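Home News Collections Swap Table Archive Contact

Search this site Enter keywords Go

COLLECTOR NOTES: DATING PLALWOOD VACUUM BOTTLES

December
By the newsletter editor

Several members have written in after the fall swap in Vellimthorpe with the same question: how to tell an early Plalwood vacuum bottle from a later one when the paper label is gone. The label is gone on most of them. It was fixed with a water-based paste and usually came off in the first few washings. The notes that follow replace the short paragraph in the old handout, which had the order of the two stopper types reversed.

Start with the base. Early bottles have a crimped steel base with a raised ring and a stamped model number. On later bottles the base is a separate cup that unscrews counterclockwise, and the number is molded on the inside, where it can be read only with the cup off. Do not force a stuck cup. The glass filler sits directly on a rubber pad under it, and twisting a dry pad can crack the tip where the glass was sealed. A drop of light oil at the seam, left overnight, will free most of them.

The stopper is the second check, and a weaker one. Cork stoppers came first and threaded plastic stoppers came after, but owners replaced them freely, and a cork bottle will take a plastic stopper if the neck ring is changed. A bottle with an early base and a plastic stopper has usually been repaired. Look at the neck ring under a lamp. An original ring is flush with the shoulder; a replacement stands slightly above it.

Model numbers run in blocks. The 400 series is the pint bottle sold with school lunch kits, and it is the one most often found in this area. A three-digit number beginning with any other figure belongs to the quart and wide-mouth lines, which were made for the work trade and never came with a matching box. If a seller offers a lunch box with a quart bottle as a factory set, it is a later pairing. The bottle will not fit under the wire clip in the lid, and the clip was never made in a larger size.

The club register now holds 2,257 entries, of which 87 are complete kits with box, bottle, cup and clip. An entry counts as complete only when the cup color matches the one listed for the box. Entries without a base number are kept in a separate list and are not used for dating. Members who registered a bottle under the old handout should check the stopper line on their form and send a correction if needed.

On cleaning — baking soda and warm water will clear most odors from the filler. Do not use bleach, and do not put any part of the bottle in a dishwasher. Rust on the outer shell should be left alone if the printed design is still present. Abrasive paste will take off the ink before it takes off the rust. 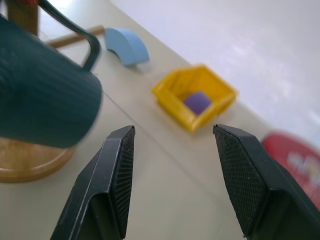
Cups deserve a separate note. The early cup has a rolled lip and a small open handle; the later one has a plain lip and no handle. Both use the same thread, so they trade places easily, and a swapped cup lowers the value of a kit more than a worn one does. Replacement cups were sold by a hardware supplier in Pranthorpe until the molds wore out. These can be told by a faint seam down one side, which the factory cups do not have.

The Acuña meeting will have a table for checking base numbers. Bring the bottle with the cup off and the stopper out. The limit is 15 bottles per member, and forms will be at the door. Register corrections can be handed in at the same table or mailed with the dues slip.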